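# Grip Release Fault in the Promamcombe Simulation Task: Frequently Asked Questions

Last updated August 13, 2020

Jultberg has prepared these answers for partner laboratories and licensed users of the Promamcombe task library. They concern the grip release fault in the cube-and-drawer task, the withdrawal of certain results, and the steps users are asked to take before resuming work.

## About the fault

### What went wrong?

In the cube-and-drawer task, the simulated robot picks up a small cube from a tabletop and places it inside an open drawer. Under certain conditions the left hand did not let go of the cube when the release command was sent. The fingers reported an open position while the contact between fingertip and cube remained active. The arm then withdrew with the cube still attached.

In a smaller number of runs, the cube was released but left the hand at a speed far greater than the motion of the arm could explain.

### How often did it occur?

A review of 1000 recorded runs found 31 in which the fault was present. Most of these had been scored as successful. The scoring routine checked the position of the cube at the moment of the release command and did not check it again after the arm had moved away.

### Which versions are affected?

All releases of the cube-and-drawer task issued since December are affected. Other tasks in the library use a different contact setting for the fingers and did not show the fault when tested.

### What was the cause?

Two settings conflicted. The contact solver was permitted to hold a fingertip contact for up to 15 time steps after the last measured force, a value chosen to keep small objects from slipping. The release command, however, was treated as complete after a shorter period. If the arm began to withdraw during the gap, the solver continued to treat the cube as part of the hand.

### Is the fault limited to the left hand?

The fault was recorded only on the left hand, because the right hand does not carry the cube in this task. The same finger model is used on both sides. Users who have written their own tasks for the right hand should assume that they are affected.

## Safety and physical equipment

### Was anyone hurt, or was equipment damaged?

No. The fault was identified in simulation. No injury or damage has been reported to Jultberg.

### Why is a simulation fault being treated as a safety matter?

Control policies trained in this task may later be transferred to physical robots. A policy trained with faulty release behavior may learn to withdraw the arm before the fingers have opened. On a physical robot, this could pull a drawer from its cabinet or throw an object toward a person nearby.

### May we continue to run policies that have already been transferred?

Please suspend them until they have been retrained or retested. Herrero, which maintains the physical test cell for this program, has suspended all policies derived from the affected releases. If a policy must be run for diagnostic purposes, the work area must be clear of people and the arm must be set to reduced speed, with an operator at the emergency stop.

## Checking your own results

### How can we tell whether our runs are affected?

Run the check script supplied with the corrected release. It compares finger position with active contacts for 670 time steps following each release command and lists any run in which the two disagree. Runs recorded without contact data cannot be checked by the script and should be excluded from reported results.

### Can the fault be found by watching a replay?

In many cases, yes, although a replay should not take the place of the script. Reviewers should proceed as follows:

1. Pause the replay while the cube is still in the left hand, on its way to the drawer. Note how the fingers are curled around the cube and how far it protrudes beyond the fingertips.
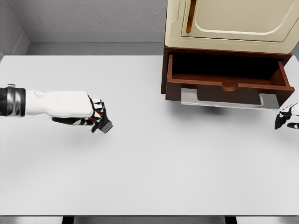 2. Advance to the release command. The fingers should open and the cube should fall into the drawer.
3. Continue until the arm has fully withdrawn. If the cube travels with the hand, or leaves the drawer suddenly, mark the run as faulty.

### Should published success rates be corrected?

Yes. Any success rate obtained with an affected release should be recalculated with the faulty runs counted as failures. Barnen, which keeps the shared results table, has marked the relevant entries as under review and will accept corrected figures through its usual submission form.

## Correction and support

### What has been changed?

The release command is now complete only when all fingertip contacts have ended. The scoring routine checks the cube a second time after the arm has withdrawn. The contact hold setting can no longer be raised without a warning in the run log.

### Do we need to retrain from the beginning?

Retraining from the beginning is recommended. Continuing from an existing policy is permitted for internal study, but results obtained in this way may not be entered in the shared table.

### How should a new occurrence be reported?

Send the run log, the replay file and the release number to the Jultberg support desk through the partner portal. Please do not edit or shorten the log. Reports involving a physical robot should be marked urgent and copied to Herrero on the same day.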